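Our group (me, Nele Cuypers and Crescencio Olmedo) picked the ring stand for our November project, mostly because it looked like the easy one. It was not! The base and post went together in an afternoon, but the diagonal brace took us 4 tries before the angle felt right - I still have the rejects in my bag.
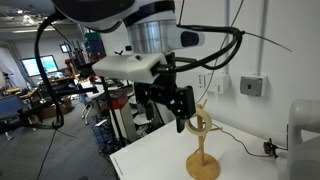
Nele wanted a wider base and I said no, then we tested hers and she won. We hung the ring on the post and took it off again 200 times, and wrote down every time the stand tipped. It tipped 11 times, nearly all of them in Crescencio's turn (he pulls sideways). Next term we want to try a heavier post.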